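腕が二本、借りものの台所で 「ベンホルム」レンタルキットの一年目を聞く

双腕ロボットのレンタルキット「ベンホルム」を出しているのは、従業員14人のプラムデンという会社である。研究室や企業の開発部門に、アーム二本とグリッパー、台座、操作用の端末、学習用データの収集ソフトをまとめて貸し出す。借り手は自分の部屋でロボットを操作し、食器の片づけや机の整理といった作業を記録して、それをもとに自動動作のモデルを作る。

サービス責任者のオナ・スプロギスさんと、導入支援を担当するエルス・カイパースさんに、画面越しに話を聞いた。やりとりは英語で行い、日本語にまとめたのは筆者である。

最初に聞いたのは、なぜ販売ではなく貸し出しなのかということだった。

「初めは売るつもりでした」とスプロギスさんは言う。「見積もりを出すと、返事が来なくなる。三か月後に電話をすると、まだ稟議の途中だと言われます。相手が知りたいのは、自分たちの作業がアームでできるかどうかで、その答えが出る前に買えというのは無理がありました。四月に貸し出しに切り替えたら、話が進むようになりました」

契約は最短で二か月。期間の途中でも延長できるが、短縮はできない。輸送費は往復とも料金に含まれ、保険は借り手が別に入る。買い取りに移る場合は、支払ったレンタル料の一部が差し引かれる。割合は契約ごとに違うそうで、数字は教えてもらえなかった。

届いてから動くまでにどのくらいかかるのか。カイパースさんの答えは慎重だった。

「箱を開けて、台座を組んで、アームを載せて配線する。そこまでは半日です。問題はその後で、カメラの位置合わせと、操作する人の練習があります。初日に記録を始めたがる方が多いのですが、初日の記録はだいたい使えません。操作する人の手がまだぎこちないので、そのぎこちなさをモデルが覚えてしまいます」

そのため、導入支援では最初の二日間を練習に充てるよう勧めている。練習用の課題も付属する。皿を持ち上げて同じ場所に戻す、カップを右から左へ渡す、といった単純なもので、記録には残さない。

「退屈だと言われます。私も退屈だと思います。ただ、飛ばした現場は後で必ず練習に戻っています」

記録の目安は、一つの作業につき200回である。この数字は資料にも書いてあるが、カイパースさんは説明を足した。

「同じ置き方で200回やっても意味がありません。置き方を変え、順番を変え、明かりを変えてください。器が一枚増えた途端に動けなくなるモデルを、私たちは何度も見ています。回数は、それだけ条件を変えればこのくらいは必要になる、という意味の数字です」
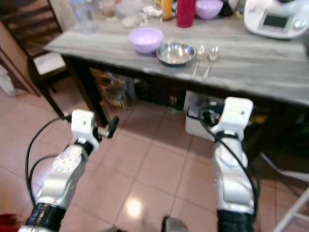
ベンホルムの食卓用の課題は、整えた実験台より生活に近い場所で行うことを前提に作られている。カイパースさんによれば、難しさの大半は器の材質と、その周りにある物から来る。薄紫のプラスチックのボウルと内側の光るステンレスの浅いボウルが隣り合っていれば、同じ「器をつかむ」でも話が変わる。「光る面は天井の明かりを拾うので、奥行きの推定が乱れやすい。プラスチックのほうは見えやすい代わりに、軽くて押すと逃げます」。フォークとスプーンのように細いものが並んで置かれている場合は、さらに厄介だという。つかむ高さが天板とほとんど変わらず、グリッパーの先が先に天板に当たる。「最初の版のソフトでは、接触を検知するとアームがすぐ止まりました。安全ではありますが、フォークは永久に拾えません。今は、軽く触れたまま横に滑らせる動きを許しています」

その安全機能について、もう少し聞いた。アームの力には上限があり、操作者が足元のペダルを離すと動作が止まる。ただし、人が隣に立った状態での自動動作は、契約で認めていない。

「ここは譲れません」とスプロギスさんは言う。「台所に置きたい、家族がいる部屋で動かしたいという相談は多いです。気持ちはわかります。でも、これは研究と評価のためのキットで、家庭用の製品ではありません。自動で動かす間は、人は作業範囲の外にいてください、と書いてあります」

不満の多い点も尋ねた。一番は配線だという。グリッパーへのケーブルはアームの外側を通るため、手首を大きくひねると引っかかることがある。

カイパースさんはこう話す。「内側に通す案はありました。けれど、内側に通すと断線したときに現場で直せません。外なら、工具一本で13分あれば交換できます。私が計りました。見た目の評判が悪いのは知っています」

次に多いのは説明書である。初版は英語だけで、しかも組み立ての順番が一か所間違っていた。台座の固定より先にアームを載せるように読める箇所があり、問い合わせが続いた。現在の版では直っており、日本語版も用意されている。筆者も日本語版を読んだが、訳語の揺れが残っていて、同じ部品が「手首継手」と「リスト部」の両方で呼ばれていた。そのことを伝えると、カイパースさんはその場でメモを取っていた。

競合についても触れておく。比較の対象としてよく名前が挙がるのは、ジュカウスカスの据え置き型と、カブゲートの一本腕の貸し出しである。スプロギスさんは、どちらも悪い製品ではないと言う。

「一本腕で足りる作業なら、カブゲートのほうが安く済みます。問い合わせの段階で、そちらを勧めたこともあります。ジュカウスカスは精度が高い。ただ、床に固定するので、借りている部屋では使いにくいでしょう。私たちの強みは、机のある部屋ならたいてい置けるということです」

実際には、置けない部屋もある。通路の幅が足りない、床が傾いている、コンセントが遠い、という三つが断る理由としてよく出てくる。申し込みの前に部屋の寸法と床の材質を書いてもらう用紙があり、タイルの床の場合は台座の脚に滑り止めの板を追加する。板の料金はかからない。

机の上を片づけてから記録すべきか、という質問もよく受けるそうだ。カイパースさんの考えははっきりしている。

「最初の一週間は片づけてください。二週目からは、普段の物を戻してください。瓶でもコードでも、使う場所にいつもあるものは、記録の中にもあったほうがいい。片づいた机だけで学習したモデルは、片づいた机でしか動きません」

では、集めた記録は誰のものになるのか。契約では借り手に帰属し、プラムデンは故障の診断に必要なログだけを受け取る。映像は借り手が送らない限り会社には届かない。共有に同意した場合は料金が割り引かれるが、途中で同意を取り消すこともできる。取り消した後の分だけが対象で、すでに渡した分は戻らない。この点は契約書の後ろのほうに小さく書かれているので、申し込む人は先に読んでおいたほうがよい。

返却されたキットの扱いも聞いた。戻ってきたアームは分解して関節の摩耗を調べ、グリッパーの指先は毎回新しいものに替える。指先のゴムには食べ物の油が染みていることが多いという。

「中身の入った器で試したい方もいます。禁止はしていませんが、汁物はやめてください」とカイパースさん。「関節に入ると修理になり、その費用は保険で揉めます」

現在貸し出せる台数は限られており、申し込みから発送まで五週間ほどかかっている。スプロギスさんは、来年は台数を倍にしたいと話した。部品の調達が予定どおり進むかどうかはまだ決まっていない。

筆者がこのあと頼んだのは、操作画面を見せてもらうことだった。左右のアームの状態が別々の欄に出て、記録の開始と終了はペダルの二度踏みで行う。失敗した回にはその場で印を付けられる。失敗の記録は消さずに残しておくよう、画面の下に注意書きが出ていた。

聞き取りは2020年11月1日に行った。料金表と部屋の確認用紙は、プラムデンの窓口に請求すれば送ってもらえる。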